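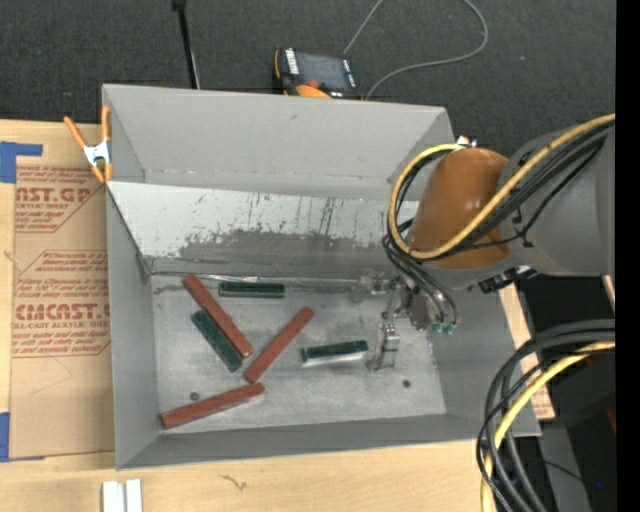
Radwa Alaoui is a sociologist of work whose studies deal mainly with migrant employment in warehouses and sorting depots, and with the way skill is recognised or ignored in such workplaces. Her research gives unusual attention to ordinary equipment, because she considers that the surface of a tool keeps a part of the history of labour. A large grey bin with its sloped panel covered in dark scratches and scuffs, and with the lower portion worn to a darker grey, is for her a source of the same order as an interview or a payroll record. She calls this approach "reading the wear", and it is the part of her work which is most often discussed by other scholars.

Early life and education

Alaoui was born in 1984 and grew up in Drernside, where both her parents were employed in a parcel depot. She studied history first and changed to sociology in her third year. Her doctoral thesis examined how newly arrived workers learned the unwritten rules of the night shift. It was supervised by Afonso Fonseca, a labour historian, and his influence can be seen in her preference for long periods of observation.

Research

Her first book, The Second Pair of Hands, is based on 80 interviews with workers in the Drernside depots. In it she argues that employers describe a job as unskilled when the training is given by colleagues and not by the firm. She also shows that workers from the same family often passed on their methods of lifting, stacking and sorting, so that a manner of working could be older than the company in which it was practised.

A later project, carried out together with Deisy Paucar, followed the closure of the Mahmoudi warehouse and the movement of its staff to other employers. The two authors found that older workers lost more in informal standing than in wages. Their survey had almost 2000 respondents, and its questionnaire has since been adapted for studies of cleaning and kitchen work.

Reception

The Second Pair of Hands was generally well received. Farhad Soltani praised its patience with small details but objected that the study of worn objects cannot distinguish between hard use and poor maintenance. Alaoui accepted a part of this criticism in a reply published in July of the following year, and in her later writing objects are always compared with the testimony of the persons who handled them. Moushumi Kanagaratnam has applied the method to laundries, with some changes in how the interviews are conducted.

Selected works

The Second Pair of Hands
After Mahmoudi (with Deisy Paucar)
Reading the Wear: A Reply to Farhad Soltani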